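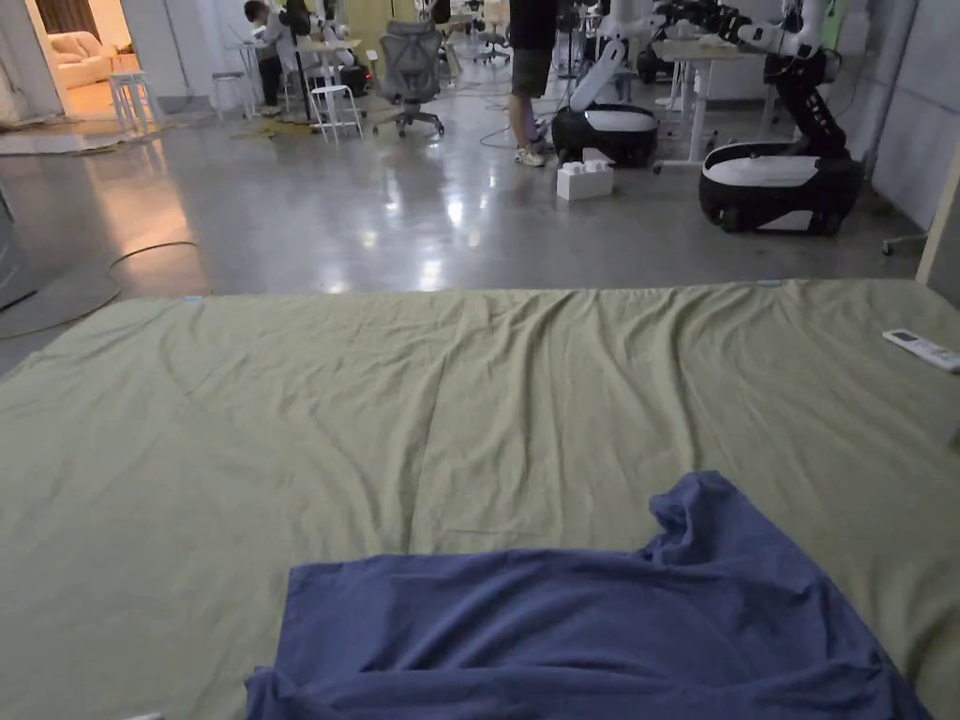
Making the Bed, Badly: Our Term with Fikell

6 min read

Our group (Laurențiu Toma, Raluca Ene and me, Italo Serra) chose bed-making because it sounded easier than the kitchen project. We would like to withdraw that reasoning.

The task, as agreed with our supervisor Veronika Hubmann, had two parts. Fikell, our wheeled robot, should pull a sheet flat, then clear whatever was lying on top. We used one olive-green sheet all term, so we now know it better than our own. Flat turned out to be a matter of opinion. Raluca wanted no wrinkles. Laurențiu sleeps on worse. We settled on a score out of 100, with marks lost for long creases and for folds along the far edge.

What went wrong first

Crumpled cloth. A remote control on a sheet is a gift: white, hard, the same shape every time. Something blue and crumpled is a different shape whenever you drop it, and Fikell's planner, Lonent, took every bunched-up part for a separate object. It once planned to pick up one piece of cloth four times. We fixed this by merging regions of similar colour, which worked until Laurențiu lay down on the sheet in a blue jumper.

The floor also had views. It is glossy grey concrete and throws the ceiling lights straight back, and Lonent treated the bright streaks as edges. Masking out everything beyond the platform took Raluca an afternoon and should have been done in week one.

Results

We made 300 attempts. The remote was cleared in almost all of them. The cloth was cleared often enough to keep us hopeful, and the sheet scored above our pass mark in 23, most of those after we lowered the pass mark — this is declared in the appendix.

What we would change

Start with the cloth. Write down the scoring before arguing about it. Label fewer pictures: we did 625 by hand, and the last batch was done late at night and shows it.

Grigore Pîrvu's group takes over Fikell in May. They are doing the kitchen.

Related reports
Vustham: a line follower that prefers corners
Sorting socks with Du
Lonent set-up notes for new groups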